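Looking After Dark Stained Wood Floors

Filed under: Floors and Rugs

Dark floors show everything. A light oak floor can go a week between cleanings and look fine, while a wine or walnut stain will show dust by the evening of the day you swept it. Most of the trouble people have with dark wood comes from using too much water, the wrong soap, or a dirty mop. The notes below cover weekly care, common marks, and a few things that should be kept away from the finish.

Find out what finish you have

Put one drop of water on the floor in a corner and leave it for ten minutes. If it still sits up in a bead, the floor has a surface finish such as polyurethane. If it has soaked in and left a dark spot, the floor is waxed or oiled, or the finish has worn through. The spot will dry out. Surface finishes can be cleaned with a barely damp mop. Waxed floors should be cleaned dry, with a little paste wax on the worn places.

Do not put wax over polyurethane. It goes cloudy and makes the boards slippery, and it has to come off before the floor can be recoated.

Dusting

Dust first, every time. Grit under a mop is what puts the fine gray scratches in a dark floor. Use a microfiber pad or a vacuum with the beater bar switched off. Work along the boards, starting at the far wall and moving toward the door. Check the vacuum wheels for bits of gravel before you start.

If you can, dust in the morning with low sun coming in. You will see the lint you would miss under a ceiling light.

Pick up loose things before the mop comes out

Walk the room once and clear whatever is lying on the boards. Plastic bags deserve some attention. The printing on some of them can transfer to a warm finish, and a bag left over a damp patch holds the water against the wood. Wet rags and balled-up towels do the same thing and can leave a pale cloudy mark overnight. A bag on bare floor is also easy to slip on, particularly in socks.

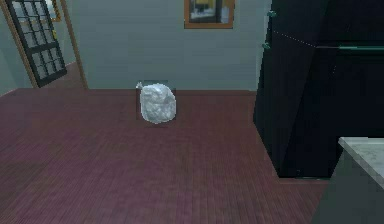 Clear crumpled bags and cloths off the boards before you mop.

Damp mopping

Fill a bucket with 2 quarts of warm water and add a few drops of dish soap, or use a cleaner sold for your kind of finish. Wring the mop until nothing drips from it. The floor should dry within a minute or two behind you. If it takes longer, the mop is too wet.

Change the water when it turns gray. Streaks on a dark floor are usually dried soap or dirty water, and going over them with more of the same makes them worse. Plain water on a well-wrung pad will take most of them off. Finish with a dry cloth along the grain.

Vinegar is often suggested. A little will not ruin a floor in one afternoon, but used every week it dulls the shine on many finishes. Steam mops should be kept off wood altogether.

White marks

A cloudy white mark usually means moisture caught in the finish. Leave it uncovered for 24 hours first, since many fade without any help. On a waxed floor, rub what is left with a soft cloth and a little paste wax. On polyurethane, leave it alone if it has not faded, and ask a floor finisher.

Black marks around a nail or under a plant pot have gone into the wood itself. Cleaning will not move them.

Scuffs and scratches

Rubber heel marks come off with a clean tennis ball or a pencil eraser. Press lightly and stop if the shine starts to change.

For shallow scratches, use a stain marker one shade lighter than you think you need. Test it inside a closet. Put it on, wait a few seconds, and wipe across the scratch so the color stays in the groove. Reddish stains are hard to match, and two colors laid one over the other often come closer than a single marker. Fill deeper gouges with a wax stick, scrape it level with an old plastic card, and buff.

Rugs and furniture feet

Felt pads wear down and collect grit. Turn the chairs over every couple of months and replace any pad that has gone hard or slid to one side. Use a rug pad marked safe for finished wood. Some rubber-backed mats leave a yellowish stain that cannot be cleaned off.

Sunlight changes stained wood, and the part under a rug will keep its first color. Move rugs a foot or so each season, or take them up in May and leave the floor bare for the summer.

Reader notes

Viorica Jitaru writes that she keeps 9 microfiber pads in a drawer and switches to a fresh one for each room. Wash them without fabric softener, which leaves a film.

Colton Poirier asks about candle wax. Set a bag of ice on a folded dry towel over the drip until it turns brittle, then lift it with a plastic scraper. Dry the boards right away.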